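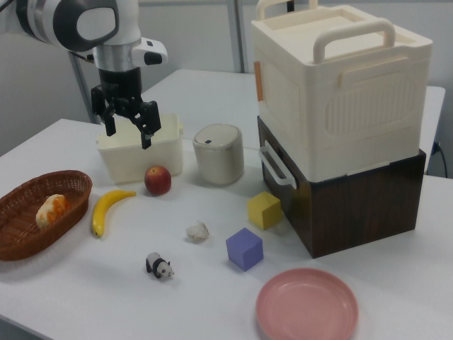 Table one: open storage box, red apple, small bin with a domed lid.

Pukgate playroom, tabletop storage check, August

Box rim and corners: smooth. PASS. I love these rounded edges!
Domed bin: lid moves freely, no pinch points. PASS
Apple: real or pretend? Please label the play food (again).
Tabletop: wiped, no chips. PASS
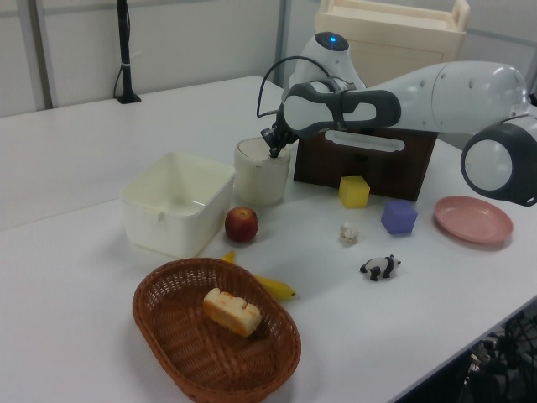 Wicker basket: one loose strand, trimmed on the spot. PASS, and such a nice basket to keep cake in.
Foam cubes: no bite marks, wonderful. PASS
Brown box: handle tight. PASS
Panda: too good to leave out, but check the feet for wear.

Next check: 7 weeks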